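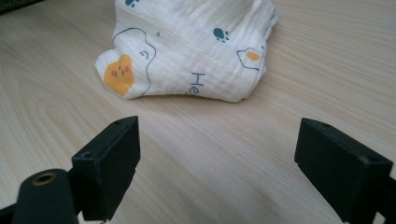 Washing and Folding Muslin Cloths

Reading time: 5 minutes

Muslin gets used for everything in a house with small children, and in plenty of houses without them. It wipes faces, covers rising dough, strains yogurt and dries glasses. The trouble starts when it comes out of the dryer in a ball and goes into the drawer in a ball. After a few weeks the drawer won't close, and the cloths at the bottom haven't been touched since they went in.

Most of what follows applies to plain white muslin and to the printed kind.

Before the first wash

New muslin is often stiff from the finish put on at the factory. Wash it by itself once, in cool water with half the usual detergent, before you use it on skin or food. Expect it to shrink a little. If you are planning to hem or trim a cloth to fit something, do it after this wash.

Printed cloths should go in alone or with other whites the first time. Dark outlines are the part to watch. Press a damp white rag against a dark line before washing, and if color comes off on the rag, keep that cloth away from the others for two or three more washes.

Regular washing

Warm water is fine for everyday use. Cloths used for milk or food need a rinse in cold water first, as soon as you can get to it. Hot water on a fresh milk stain tends to set it.

Skip fabric softener. It coats the threads and the cloth stops soaking things up, and that defeats the purpose of owning it. If a cloth has already been through softener a few times and water beads on it, wash it once with half a cup of white vinegar in the rinse and no detergent.

Keep muslin away from zippers, hooks and Velcro. The weave is open and snags easily. A mesh bag helps if you wash mixed loads. If you do get a pulled thread, don't cut it. Stretch the cloth gently from corner to corner and most of the thread will work its way back in.

Drying

Line drying gives the softest crinkle if you shake each cloth hard before hanging it. In a dryer, use low heat and take the cloths out while they still feel slightly damp, then lay them over a chair or rack to finish.

Don't iron gauzy muslin unless you need it flat for sewing. The crinkle is part of how it holds water, and it comes back at the next wash anyway.

Folding a cloth that won't lie flat

Work on a table. A bed or a sofa is too soft, and the corners slide around.

Shake the cloth out and drop it on the table. Find two corners on the same side and pull them apart, then do the other two. Smooth from the center outward with the side of your hand. You won't get every crease out and you don't need to.

Fold in half, smooth again, and fold in half the other way. For a small cloth, stop there. For a large one, fold into thirds so it stands up by itself in a drawer. Put the folded edge on top — it is easier to grab one cloth without dragging out the next.

With a printed cloth, start with the print face down. Once it is folded, the pattern ends up on the outside and you can tell which cloth is which. We use this to keep face cloths apart from kitchen cloths. Anything with chicks or eggs on it is for faces, and plain is for food. Pick whatever rule you like, but tell everyone in the house.

Wood tables and damp cloths

A damp cloth left bunched on a wooden tabletop can leave a pale mark by morning, mostly on waxed or oiled finishes. Hang it over the faucet or the oven handle. If you catch a mark early, let the wood dry fully, then rub along the grain with a soft dry cloth and a very small amount of the same oil or wax the table was finished with.

When to retire one

Hold the cloth up to a window. If you can see thin patches or small holes, it is done as a straining cloth, but it will still polish shoes and clean mirrors. Cut it in quarters and keep the pieces with the cleaning things — a cloth that has done floors shouldn't find its way back to the kitchen.

Delyth Rees wrote in to say she keeps two of her oldest ones in the car for the inside of the windshield. They work well on fog and leave less lint than paper towels.

Related tips

Getting Milk Smell Out of Towels
How to Line a Shallow Drawer
Straining Yogurt Without a Special Bag
Water Rings on Oiled Wood
Five Uses for an Old Pillowcase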